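Lesezeit: 2 Minuten

Besuch im Warenlager und Musterladen der Firma Malleck

Auf Einladung der Geschäftsleitung besichtigte unsere Fachgruppe am 14. Juli 2020 den Standort Dovberg der Handelsfirma Malleck. Im Mittelpunkt standen die Einlagerung und die Präsentation von Haushaltsreinigern. Das Unternehmen beliefert von Dovberg aus 282 Verkaufsstellen und führt in diesem Sortiment 100 Artikel.

Der Rundgang begann in der Warenannahme. Lieferungen werden dort auf Bruch und undichte Verschlüsse geprüft und erst danach freigegeben. Die Halle bietet eine Lagerfläche von 3.000 Quadratmetern; saure und chlorhaltige Mittel sind räumlich getrennt. Die Bestandsführung erfolgt über das Programm Vonov, dessen Einführung im Dezember abgeschlossen wurde. Anschließend wechselte die Gruppe in den Musterladen, in dem neue Beschäftigte das Einräumen der Regale erlernen.

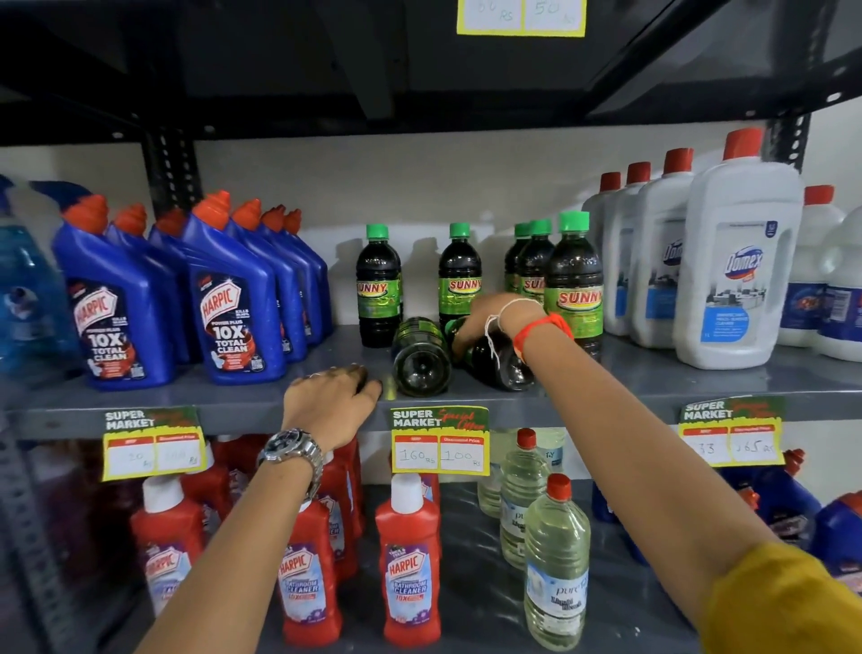

Für die Regalpflege gilt bei Malleck eine schriftliche Anweisung. Jede Marke bildet einen geschlossenen Block, Etiketten weisen nach vorn, liegende Flaschen werden aufgerichtet. Am grauen Metallregal mit den Reinigern ließ sich die Blockbildung gut nachvollziehen: links die blauen Harpic-Flaschen mit gebogenem Hals, in der Mitte die dunklen Flaschen der Marke Sunny mit grünem Schraubverschluss, rechts die weißen von Domex mit roten Kappen. Zwei Sunny-Flaschen lagen an der Vorderkante auf der Seite. Die Anweisung sieht für solche Fälle auch eine Kontrolle des Verschlusses vor – ein Punkt, der in der Gruppe Zustimmung fand.

In der Aussprache wurde nach der Tiefe der Regalböden gefragt. Nach Auskunft des Hauses sollen die Böden der Serie Lò künftig auch in kleineren Filialen eingesetzt werden. Die Fachgruppe dankt der Firma Malleck für die Führung und die Überlassung der Anweisung, die in der Geschäftsstelle eingesehen werden kann.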